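Mount sag on a homemade eyepiece projection rig

nkhumalo
Scope is a 153 mm refractor, eyepiece is a 26 mm Plakeo. Stars trail toward the bottom of the sub even with guiding locked. I suspect flexure between the focuser and the camera. Worse near the zenith.

okristiansen
Check the pier before the focuser. What is it standing on?

nkhumalo
Steel pier, four bolts, no change since February.

brendadora
Disagree with Ottar. If guiding is locked, pier movement gets guided out. With a separate guide scope this is differential flexure, full stop.

okristiansen
Slow pier movement, yes. Wind shake, no.

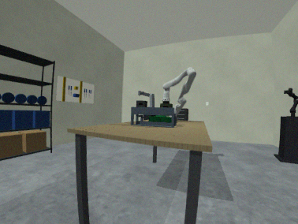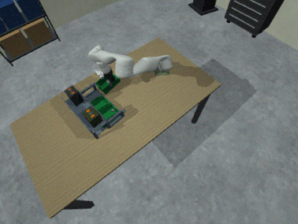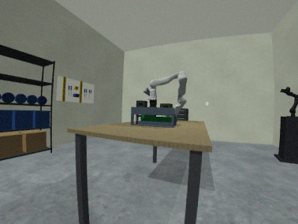
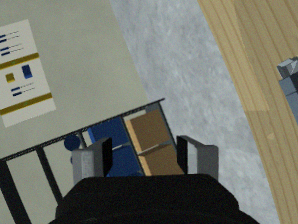

Wind shake would smear in more than one direction, granted, so I'll give Brendadora the drift. I would still brace the camera. A single bracket hangs the load off one side. Square bars joined as an open box, like the gray metal one on the table in the first picture, resist twist better for the same weight. Bolt it to the tube rings, leave the focuser out of the load path.

brendadora
Or use an off-axis guider and skip the metalwork.

nkhumalo
No back focus left for an OAG. Will try the box and post subs.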